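Laundry tips for when the arms do the loading

We've had robot arms on the washers at Alus for nine months now, and I love what it's done for the people on shift. Less bending, less hauling, and a lot more time for stain work and folding, where a good eye still wins. A few habits we've picked up along the way.

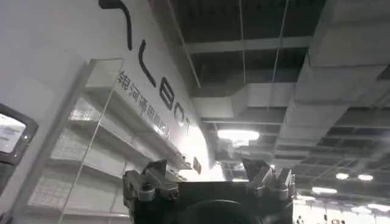

Sort before the basket, every time. Tsung-han Ko does ours at the bench first thing and pulls out anything with long ties or a loose belt. Check your lighting while you're at it. Bare ceiling lamps throw a bright patch on anything glossy and white, like the one washing out the end of the lettering on that wall panel, and you'll miss a pale mark on a shirt under the same glare. A shaded lamp over the bench fixed it for us! Leave the gripper open and empty at the end of a shift, too.

Use an open basket with a rim that holds its shape, and don't fill it to the top. Empty the pockets yourself.

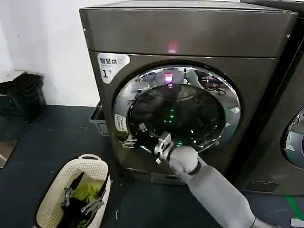 Wipe the door seal by hand at the end of the day. It takes three minutes and it's still a person's job — so put a name beside it on the roster. Same with the lint filter.

Number your washers and use the numbers out loud. "Two needs a rinse" is quicker than pointing, and new staff pick it up in a morning.

Last one: let everybody have a turn at the stop button in their first week, including whoever mostly does the ironing. Ours were nervous in January and now they argue over who gets the early shift.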